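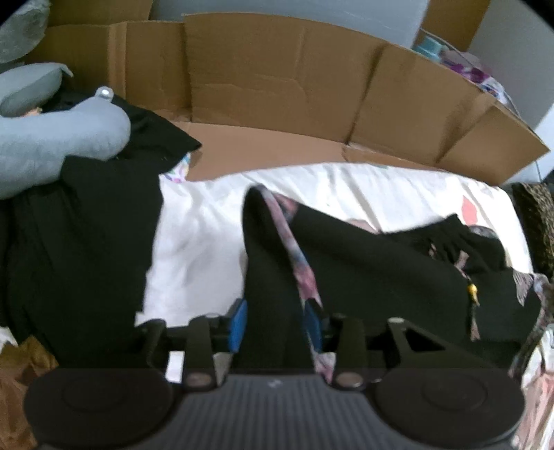
현장 인터뷰 | 자동화와 일

헌 옷을 분류하는 일은 밖에서 보면 단순해 보입니다. 그러나 Venedholm의 분류장에서 일하는 모니크 루셀(Monique Roussel) 씨는 이 말에 동의하지 않습니다. 그는 이곳에서 옷을 만지는 일을 오래 했고, 지금은 Tritiso라는 이름의 자동화 사업에서 작업자 쪽 대표를 맡고 있습니다. 저는 12월에 그를 만나 오후 내내 이야기를 들었습니다.

첫 질문은 로봇이 들어온다는 소식을 들었을 때의 기분이었습니다. 루셀 씨는 잠시 생각하고 대답했습니다. "무섭다는 말은 조금 과합니다. 저는 기분이 나빴습니다. 회의가 다 끝난 다음에 우리에게 알려 주었기 때문입니다. 무엇을 바꿀지 이미 종이에 써 있었습니다."

처음 계획은 분류대 5개를 한 번에 바꾸는 것이었다고 합니다. 작업자들이 의견서를 냈고, 회사는 계획을 고쳐서 2개만 먼저 시작했습니다. 의견서에는 39명이 이름을 썼습니다. "그때부터 대화가 되었습니다." 그는 이 숫자를 아주 정확하게 기억하고 있었습니다.

지금 작업자들은 손에 드는 집게로 옷을 집습니다. 파란 접촉면 두 개가 서로 마주 보고, 그 사이에 옷의 접힌 부분이 들어갑니다. 도구에 카메라가 달려 있어서 사람이 집는 방법이 기록되고, 그 기록이 나중에 로봇의 학습에 쓰입니다. 루셀 씨는 이 일이 손으로 하는 것보다 느리다고 말했습니다. "손가락은 천을 만지는 순간에 압니다. 얇은지, 미끄러운지, 늘어나는지 압니다. 집게를 쥐면 그 느낌이 거의 없습니다. 그래서 눈으로 더 많이 봐야 합니다."

가장 어려운 것이 무엇인지 물었더니 그는 검은 옷이라고 바로 대답했습니다. 검은 옷이 다른 검은 옷 옆에 있으면 어디가 끝인지 잘 보이지 않습니다. 꽃무늬 장식이나 구슬이 달린 끈이 있으면 도움이 됩니다. "저는 장식을 먼저 찾습니다. 장식을 따라가면 옷의 방향을 알 수 있습니다. 그런데 끈은 조심해야 합니다. 끈만 잡고 당기면 옷이 상합니다."

옷이 아닌 물건도 같이 옵니다. 목베개가 있고, 구겨진 비닐도 있습니다. 회사에서 만든 첫 번째 목록에는 이런 물건의 자리가 없었습니다. 작업자들이 요구해서 항목을 새로 만들었고, 루셀 씨는 이 일을 자랑스럽게 생각합니다. "우리가 쓰는 말이 목록에 들어갔습니다. 작은 일이지만 저에게는 중요합니다."

근무 방식도 달라졌습니다. 집게 작업은 한 번에 최대 60분까지만 하고, 그다음에는 다른 자리로 옮깁니다. 처음에는 이런 규칙이 없어서 손목이 아픈 사람이 여러 명 있었다고 합니다. 임금은 그대로입니다. 하지만 직무의 이름이 아직 정해지지 않았고, 루셀 씨는 그 점을 걱정합니다. 이름이 없는 일은 나중에 경력으로 인정받기 어렵다고 그는 설명했습니다.

로봇이 다 배우면 사람은 무엇을 하게 되느냐는 질문도 했습니다. 그는 회사의 답을 아직 기다리고 있습니다. "회사는 검사하는 일과 수선하는 일이 늘어난다고 말합니다. 그럴 수도 있습니다. 저는 그 약속을 문서로 받고 싶습니다. 젊은 동료들은 저보다 편하게 생각합니다. 새로운 도구를 좋아하는 사람도 있습니다. 저는 그 사람들이 틀렸다고 생각하지 않습니다."

인터뷰가 끝난 뒤 루셀 씨는 다시 장갑을 끼고 분류대로 돌아갔습니다. 회사와 작업자 대표의 다음 회의에서는 직무 이름과 교육 시간을 다룰 예정입니다.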